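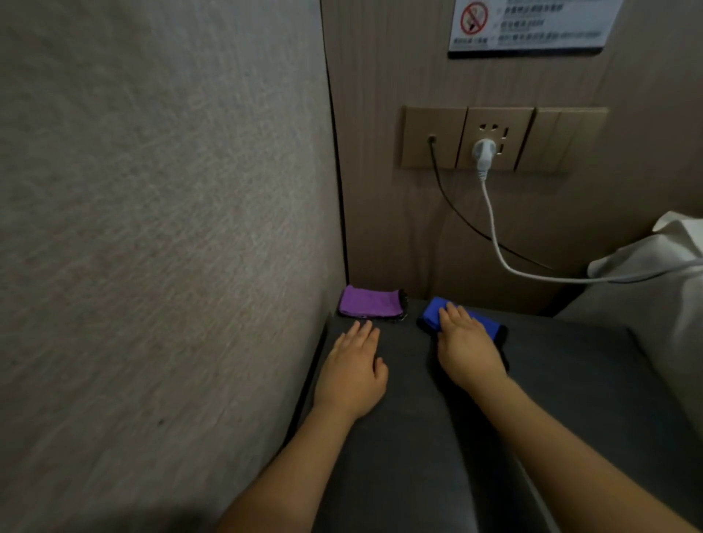
倉庫の灯り、総入れ替え。Florkbyの夜

午前4時の荷捌き場。トラックはまだ来ない。照明担当のWaqas Usmaniさんが脚立の下で待っている。手にはドライバー、口には飴。工事は今夜が山場らしい。

Florkbyは食品卸の共同倉庫。天井に並ぶ照明器具は1855台。ほとんどが水銀灯と古い蛍光灯で、これを全部LEDにする。営業は止めない。止められない、と言うべきか。冷蔵の荷は毎晩入ってくるし、朝には出ていく。

「点くまで待つ時間がね、いちばん嫌だったんですよ」とUsmaniさん。水銀灯は一度消えると、冷めてからでないと再点灯しない。瞬停のたびに暗い。フォークリフトは全部停止。昨年の夏、雷の多い週にはそれが何度もあった。荷主から電話、運転手は苛々、伝票は溜まる。で、春の会議で更新が決まった。

器具を選んだのは設計事務所IllskaのShazia Balochさん。最初に見たのは明るさではなく、図面だったという。

「図面がね、合ってないんです。棚を動かした記録がどこにもない」

通路の真上にあるはずの灯りが、棚の真上。ラックのてっぺんだけ煌々と照らして、床は薄暗い。よくある話だそうだ。棚は動く、灯りは動かない。十年も経てばずれる。Balochさんは一週間、照度計を持って通路を歩いた。靴を一足だめにした、と笑う。

台数をそのまま置き換えるのがいちばん楽。見積もりも早い。ただ今回は529台を撤去したまま戻さないことにした。棚の上の分、使っていない中二階の分、それから誰も由来を知らない便所裏の一列。残りは配光を変えて、通路に沿って細長く光が落ちるものを選んだ。

反対もあった。倉庫長のHaris Afridiさんは、減らすと聞いて最初は首を振ったそうだ。

「暗くなったら文句を言われるのは私ですから。設計の人は帰るけど、私は毎晩いる」

そこで試験区画。冷蔵側の通路を26メートルだけ先に替えて、ひと月使ってみた。作業員には細かい説明なし。感想だけ聞く。出てきたのは「ラベルが読みやすい」「まぶしい」「色が白すぎて魚がまずそう」。最後のは検品係のShazia Arainさんの声で、これが意外と効いた。

Arainさんは魚の箱を開けて色を見る。それが仕事。白い光の下だと赤身がくすんで見える、前の灯りのほうがまだましだった、と譲らない。結局、検品台の上だけ演色性の高い器具に替えた。値段は張る。Afridiさんが自分で稟議を書いた。

まぶしさの方は少し長引いた。原因はフォークリフトの運転手の視線。高い段に爪を差すとき、上を見上げる。真上に裸の光源。そりゃまぶしい。乳白カバーを付けると光が落ちる、付けないと目が疲れる。間をとって、高段ラックの通路だけルーバー付きにした。これで苦情はだいたい止んだ。ゼロではない。

もうひとつ、センサー。製品はProstelの人感式で、人がいない通路は明るさを落とす。省エネの目玉のはずが、初週は評判が悪かった。棚卸し中にじっと伝票を書いていると、すうっと暗くなる。手を振る。明るくなる。また書く。また暗くなる。通路のあちこちで人が手を振っていたとか。保持時間を延ばして今は落ちついたが、そのぶん節電の見込みは下がった。どれだけ下がったかは、まだ数字が出ていない。

工事そのものは地味。夜の荷が切れる合間に一列ずつ、高所作業車を入れて外して付けて、配線を確かめて、次。蛍光灯の一部は安定器を切り離して直結にした。ここが面倒で、旧い配線の色が区画によって違う。増築のたびに別の業者が入ったせいらしい。Usmaniさんは区画ごとに色の対応を紙に書いて、盤の扉の裏に貼っていた。次に開ける人のために、とのこと。

外した灯具は裏手に積み上がる。水銀を含むランプは別に分けて、処理業者のSwatiに渡す。割らないように元の箱に戻すのだが、その箱が足りない。新品の空き箱を流用しようにも、寸法が合わない。結局、緩衝材を切って詰める仕事が丸々増えた。見積もりに入っていなかった項目で、誰が払うかは目下話し合い中。

電気を仕入れる側の話も少し。経理のMaham Warraichさんに聞くと、回収年数の計算を三度やり直したそうだ。台数が変わり、検品台の器具が変わり、センサーの設定が変わった。そのたびに表が変わる。

「でも保守の費用、あれを最初入れてなかったんですよね。球替えのたびに作業車を借りてたのに」

入れてみたら年数はぐっと縮まった。器具代ばかり見ていると抜け落ちる。同じ計算をしている会社は、まず過去の請求書の束から作業車のレンタル代を探してみるといいかもしれない。

取材の夜、作業は奥の三列。ブレーカーが落とされて、非常灯だけになる。ヘッドライトがいくつか動く。作業車の警告音。しばらくして、端から順に点いた。待ち時間はなし。Afridiさんは通路の真ん中に立って、床を見て、上を見て、それから検品台の方へあるいて行った。

トラックが着いたのは、その少しあと。シャッターが上がり、冷気と排気が混ざって入ってくる。Usmaniさんは脚立を畳みながら、残りの区画は来月にかけてやると言っていた。便所裏の一列は、撤去してから一人だけ「暗い」と言いに来た人がいて、一台戻すことになったらしいです。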